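Workshop > Notebooks > Kitchen bench > Utensil storage, entry 2

Tuesday, started 9:15.

Continuing from entry 1. The Soltari drawer insert is out of the running. It took the short tools well enough but anything with a bowl or a bent head had to lie on its side, and the drawer then caught on the ladle every second or third time. I have put the insert back in its box and moved on to upright storage.

Question for this entry: does a plain plastic caddy hold mixed utensils upright without tipping or tangling, and what has to come out of it before it does.

Setup. Mauve caddy on a white cloth, at a level below the countertop so the tools are reached from above. The cloth stays for all runs. I tried one run without it and the caddy slid toward me on every pull, so those numbers are struck out in the log and should not be used.

Load A, everything in: ladle, white-handled tool, light blue handle, the small wooden-handled item, chopsticks, and the Horgan whisk. Total mass 1,215 g with the caddy, on the bench scale. The caddy alone is within what the label says, so I did not chase the difference.

Load A is too much. The whisk wires take hold of whatever is next to them and bring it up as well. Pulled straight, the ladle came out clean when it stood at the rim and dragged the whisk when it stood in the center. The whisk is now hung on the rail and is not part of anything below.

Load B is Load A minus the whisk. This is the arrangement I would call usable. The ladle goes in handle down, bowl up, and it is the tallest thing in there, so it sets how much clear height is needed overhead. The others can stand in any order provided the wooden-handled one has a side to lean on. It is short and disappears behind the rest if it goes in first.
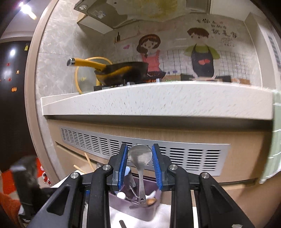
Chopsticks are a separate problem. They are thin enough to lean at whatever angle the gap allows and they cross each other, so the hand finds one and has to look for the other. A rubber band fixes the crossing but adds a step each time a pair is wanted. A narrow tube inside the caddy would be better. I have an offcut of the right diameter from the Brarkden job and will cut it to length for entry 3.

Grip. The ladle stem is narrow stainless steel, and it turns if it is pinched low. Pinching close under the bowl stops the turning but puts the fingers where the soup goes. Best compromise is upper third of the stem, pull straight up, tilt only after the end of the handle has cleared the rim. Tilting early is what levers the caddy over. With Load B it took a deliberate early tilt to get it to lift on one edge, and it settled again when released.

Stability with water. Áine Fitzgerald suggested ballast, so I put a sealed bag with 500 ml in the bottom. It does what she said it would: no lift at all on the early tilt. It also raises every tool and makes the short one easier to find. Against it, the bag is one more thing to take out when the caddy is washed, and I do not trust the seal over months. A flat stone or tile cut to the base would do the same job. Noted for later, not adopted.

Count of pulls on Load B: 40. Tangles: 2, both chopsticks against the light blue handle. No tips. I consider that enough to stop testing the caddy as such.

Clearances. The counter edge is the thing to watch. Anything lifted from the lower level and brought back toward the stove has to pass over it, and the ladle is long enough to knock if the elbow stays low. The vent grille on the cabinet front should be kept clear, so the caddy does not go hard up against it. I have left a hand's width and marked the cloth with tape — the tape will need replacing after the cloth is washed.

The glass lid is still leaning on the wall behind the wok. It has no better place at the moment. The Starkness lid rack was meant for it but the slots are too close together for a rim of that thickness. Returning the rack or filing the slots, undecided.

To do:
Cut tube for chopsticks, deburr both ends.
Find a tile offcut that fits the caddy base.
Repeat Load B with tube in place, same number of pulls.
Ask whether anyone still wants the Soltari insert.

Stopped 11:40.

Comments (3)

ÁF: Steel washers in a jar lid would be flatter than the water bag. There is a tin of them under the drill press.

bench2: I'll take the insert if it's going. Short tools only, understood.

ÁF: Don't file the rack slots before I've measured them, they may fit the smaller lids.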